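Home / Wearables / Smartwatch safety checklist, with our comments

Updated 9/27/26

We love a good smartwatch around here, and we want yours to stay comfortable and trustworthy for years! This is the list we run through on every watch that comes in for a long-term review, and on our own wrists twice a year. The comments come from the latest pass, on a Cavby and an Orgate that have both been worn daily since June.

1. Back glass and sensor window
Check for chips, hairline cracks and cloudy patches. Tilt the watch under a bright lamp and run a fingernail across the glass.
Result: Cavby pass, Orgate pass.
Comment: The Orgate had a smear of dried sunscreen that looked exactly like a crack until we wiped it. Clean first, then judge.

2. Case seams
Look along the edge where the screen meets the case. A raised corner can mean a swelling battery. If you find one, stop charging, take the watch off and contact the maker.
Result: pass on both.

3. Charging
Feel the puck and cable after 30 minutes. Warm is fine, too hot to hold is a fail. Look for green or black marks on the contacts.
Result: Cavby pass, Orgate pass with a note.
Comment: The Orgate cable is starting to fray near the plug. It still charges, but we've replaced it anyway.

4. Band and skin
Take the band right off and check both pins. Wash the band in mild soap and let it dry fully. Any redness under the watch that lasts more than a day earns a break from wearing it.
Result: pass on both.
Comment: We swapped the Cavby's stock band for a woven one from Mridha and it's wonderful – soft, light, and the buckle hasn't slipped once.
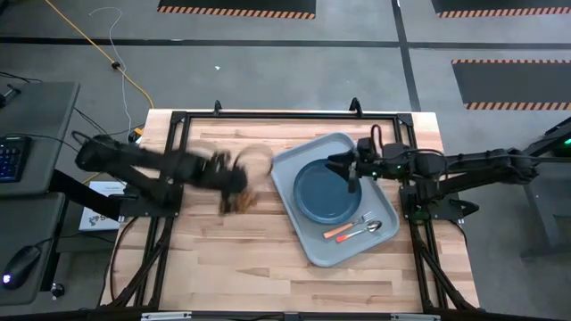 5. Heart rate spot check
Sit quietly for 3 minutes, then compare the watch with a chest strap. We allow a gap of 6 beats.
Result: pass on both.
Comment: Really impressive, even with the Cavby worn a little loose. Remember that a good match at rest says very little about hard exercise, and no watch replaces a doctor if you feel unwell.

6. Fall alert and emergency contacts
Open the settings and read every phone number out loud. Check that fall alerts are on and that your medical ID is current.
Result: Cavby pass, Orgate FAIL.
Comment: An old number was still listed as the first contact. Fixed in a minute, and easily the most useful find of the day!

7. App permissions
Go through what each health app can read and share. Remove anything you no longer use.
Result: pass on both after cleanup.
Comment: The Ravurura sleep app had kept 1,022 entries. We exported them before deleting the account, and the export worked beautifully.

Next check due: June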